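Switching the water softener to potassium

Wednesday, April 27, 2022

We have hard water in Sendton. Anyone who has lived here longer than a month knows it from the kettle. The house came with a softener in the basement, an old Nosell unit with a round brine tank, and for the first few years I did nothing to it except pour in salt when the level got low.

Last September I started keeping track of what went in. The bags had gone up in price again and I wanted to know what a year of soft water costs us. I also wanted to try potassium chloride in place of the regular salt, mostly for the garden. The outside tap on the north wall is on the softened line, which is a mistake in the plumbing that I have never fixed, and the beans on that side have always looked poor.

The changeover was simple. I let the salt run down until I could see water over it, scooped out the mush at the bottom with a dustpan, and put in 2 bags of potassium pellets from Zivitz. They were out of the small bags, so I had to take the large ones and carry them down the basement stairs in two trips each, half a bag at a time in a bucket. The softener's manual says to raise the hardness setting a little when using potassium. I did that the same evening and ran one regeneration by hand.

For the first couple of weeks I tested at the kitchen tap every few days with strips. Then I got lazy and tested on Sundays. The readings stayed where they had been with salt. Soap lathers the same. The shower door still gets spots, but it got spots before.

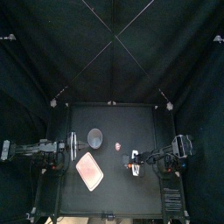 A comment from Vávra under my last softener post said the strips are no good for this, that they only tell you soft or not soft, and that a drop test kit is the only way to see whether the resin is getting tired. The comment went on to say that potassium cakes up in a damp basement and I should never fill the tank more than halfway. I have since ordered a drop kit. On the caking I can already say yes. In February there was a hard crust across the tank with a hollow space underneath, and the unit had been regenerating with weak brine for I don't know how long. I broke it up with a broom handle and have kept the level low from then on.

As for use, the meter on the softener showed 2,809 gallons at the last reading I wrote down before the crust and 743 on the first one after I reset it. I should have written the dates next to those and I didn't, so they are not much help to anyone, including me.

The cost is the part I don't like. Potassium is a good deal more expensive per bag and we go through it a bit faster. If the beans do well this summer I may stay with it. The other choice is to move the outside tap to the hard line, where it should have been to begin with. The plumber I called wanted $100 just to come and look, so for now I am buying pellets.

The drop kit should be here next week. I will test the raw water first and then the kitchen tap, and put both results up.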